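Posted 23 Feb 2019 in Living with it

The Vavari brace cost me $505 and I've worn it for 14 days, so I suppose I'm allowed an opinion. My wrist aches exactly as much as it did in June. The brochure talks about "joint confidence", whatever that is, and the fitting at Donnelly took 20 minutes, most of it spent on the colour.
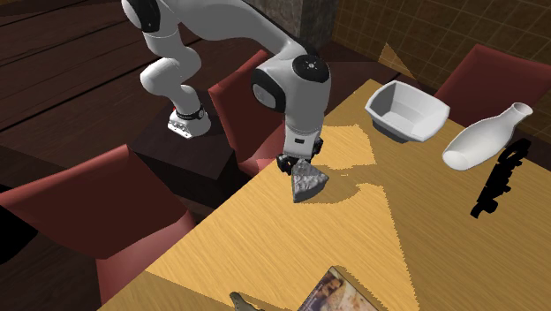 Nikau Hollis reckons I'm being unfair, and that two weeks is nothing when hers took four months to make any difference at all. Maybe. But four months of rest and decent sleep might have done the same job, and nobody sells that in a box.

I'll keep wearing it until my next physio appointment. If they try to sell me the matching knee one, I'm leaving.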